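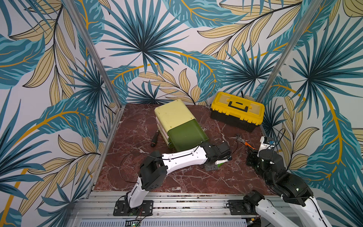
4.2 Boxes, drawers and the tools left beside them

Tools are rarely put away in one go. Of everything in the Dirholm material this was what surprised us most, and it has made us look again at what people mean when they say that a job is "cleared up". In the 37 households that kept a tidying diary, the large things were dealt with early and the hand tools lingered, often within easy reach of the very container they were supposed to go into. Figure 4 has the kind of layout we came to call a near miss: pliers with orange handles lie in front of a toolbox, a screwdriver lies on the other side of a small drawer unit, and the drawer unit is itself on its side. Two places to keep tools, then, and two tools in neither. We love this arrangement, partly for its ordinariness, and we met versions of it on kitchen worktops, on landings and once on the lid of a chest freezer.

The diaries gave us 485 entries in which at least one hand tool was mentioned. Each was coded with the Rirnis scheme (see 3.3), which sorts resting places into three kinds: inside a container, against a container, and loose. Our original plan was to fold the second kind into the third. Unnur Þorgeirsson, who coded the first batch, argued strongly for keeping them apart, and she was right to. A tool lying against a box is treated very differently by the people who live with it. They describe it as "nearly in" or "waiting", they reach for it without searching, and they seldom call it mess. Loose tools, by contrast, get complained about. Of the 485 entries, 134 fell into the middle group, far more than we had guessed when the scheme was drafted, and a good number of those turned out to be the richest entries in the whole set.

What draws a tool to a box but keeps it out? Lids play a large part. Many of the boxes in the study had to be opened with both hands, one for each latch, and a person holding a pair of pliers has only one to spare. The obvious answer is to put the pliers down, open the box and pick them up again. Diarists reported putting the pliers down. The rest of the sequence was often left for later, and "later" could be the same evening or the end of the month. A carrying handle set into the lid adds a small twist, in that it invites people to move the box before filling it. Several diarists had carried a box back to its cupboard and then discovered its contents still on the table, to the great delight of other members of the household.

Drawer units behave in another way altogether. They need only one hand, and a drawer can be pushed to with a hip or a knee. For that reason we had expected them to win easily. In the 18 households that owned both a toolbox and a small plastic drawer unit, however, the drawers took in screws, picture hooks, fuses, batteries and tape, while anything with a handle was sent to the box. Length explains some of this: a long screwdriver has to go into a shallow drawer at a slant, if it goes in at all. But habit and a sense of rank seem to matter just as much. One diarist wrote that putting a screwdriver in with the picture hooks "would be like keeping the bread knife with the teaspoons", and we have quoted it at every meeting since.

The drawer unit also gets moved about more than its owners think. It is light, it slides, and people turn it over to look for a dropped screw, to free a drawer that has jammed or to get at whatever has worked its way down the back. Diaries mention units left on their sides for days. While a unit is in that position it is no use for storage, and small items that would have gone into it are put on top of the nearest flat thing, which in a fair share of cases is the toolbox. A box with things on its lid is then harder to open, and so the hand tools stay out as well. We think of this as a short chain, and it is a lovely one to trace back through the entries – a single jammed drawer can account for a week of clutter.

Front details of the box deserve more attention than they have had in earlier work on home storage, our own included. The second picture in Figure 4 gives a close look at one front. The yellow lid comes down over the black base in a row of squared tabs with deep notches between them, with a wide flat panel near the middle and narrower ribbed tabs to either side. Dark bars show through the notches. To somebody meeting such a box for the first time, it is far from plain which part should be pressed, lifted or left alone. Our interviewees pulled at all sorts of things on boxes of their own. We include below, lightly shortened, the field note that started this line of thought. 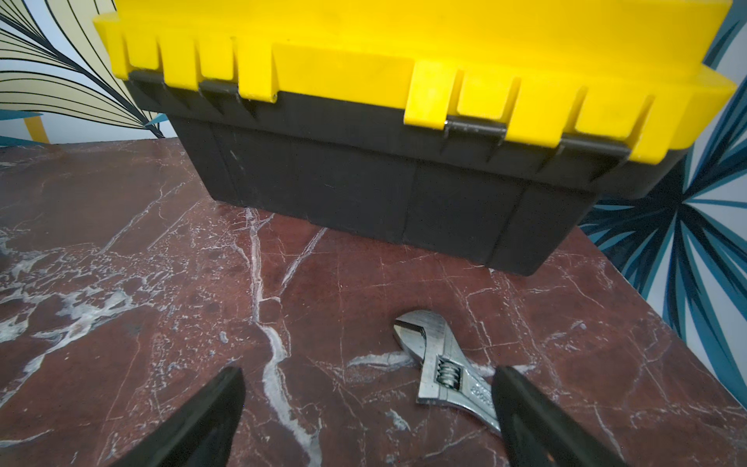

Dirholm, August

Sat with the household after tea, box on the table between us. Asked each of them to show me how they would open it. The father went straight for the middle of the front and pulled. The daughter went to the outer edges and had it open before he had finished explaining. He has owned it for years! He says he always thought it was stiff. She says she never told him as she likes being asked to open it. Their pliers live on the windowsill above the box, and when I asked why, he said, "Well, by the time I've got it open I've forgotten what I wanted to put in." Check how many diaries mention stiffness. (B. Le Goff)

When we did check, stiffness came up again and again, usually attached to the person and only sometimes to the box. The same lid could be "a brute" to one diarist and go unmentioned by another under the same roof. This fits well with the Sepp interviews, where skill with a catch was treated as a small household talent, like knowing how to light the oven. It also suggests that the middle group of resting places is partly a record of who was doing the tidying. We did not ask diarists to sign individual entries and cannot test the idea here, but the follow-up round using Culeo diary sheets has a line for initials, and we are very much looking forward to reading it.

A last remark on surfaces, which are taken up properly in 4.3. A tool put down on a hard, polished top makes a noise, and diarists noticed that noise. Some laid a cloth first. Once the cloth was down it became a place in its own right, and tools left on it were described as put away.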